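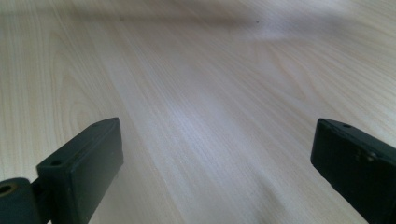
Thursday, bench top, Ferulow room. Second coat of Fludano satin cured overnight, so checked it before anything goes back on. Grain still reads clearly: long fine lines on the diagonal, oval loops towards the left. Glare in the middle is stronger than I'd like for a satin. One tiny dark speck near the far side, crumb or flaw in the finish, to be checked with a fingernail.

- Rubbed a test corner with 300 grit, light pressure, 4 passes. Dulls evenly.
- Room humidity too high on the Usard meter until mid-morning.
- Tin batch 3195, up to a third left.

Third coat on hold until the speck is sorted.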